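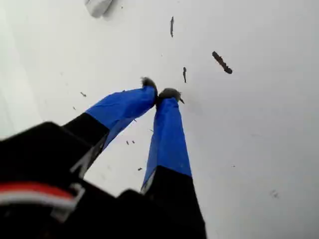 Folding laundry used to eat my whole evening, mostly because I did it on the bed and kept sitting down. These days I fold on a bare table, and I'm so much faster! The surface matters more than you'd think. Mine is pale and smooth, and against a background that plain, even a dark fuzzy tip or a bit of blue tape jumps right out, so I spot stray lint before it gets folded into a clean shirt.

What you need
A flat table, a damp cloth, and your basket. That's the whole list (my friend Washington Dantas swears by a folding board, but I never got the hang of mine).

Step 1: Wipe and dump
Run the cloth over the table and let it dry. Then take out one piece at a time. I know, I know, tipping out the whole basket feels great, but you end up digging through it for a matching sock.

Step 2: Uncrumple
Find two points that are far apart, like both shoulders or both ends of a waistband, and pull gently outward. 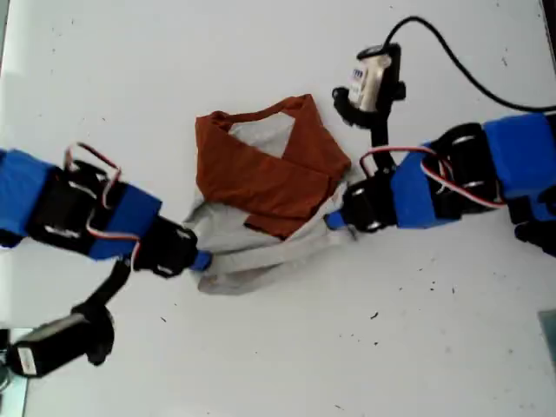

Give it a little shake while you're holding it, lay it down, and smooth from the middle out with flat hands. If a sleeve is inside out, fix it now. I always tell myself I'll do it later and then I'm wearing it inside out in November.

Step 3: Work from a corner
For big soft pieces, pinch one corner and let the rest fan out. Keep hold of it, find the next corner along the same edge, and bring the two together. Fold in half, then in half again.
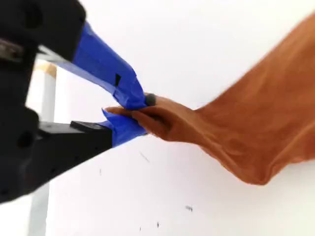

Step 4: Stack by drawer
I make one pile per drawer and carry each one over as soon as it's done. Heavy stuff goes on the bottom, T-shirts on top, and socks ride along wherever they fit.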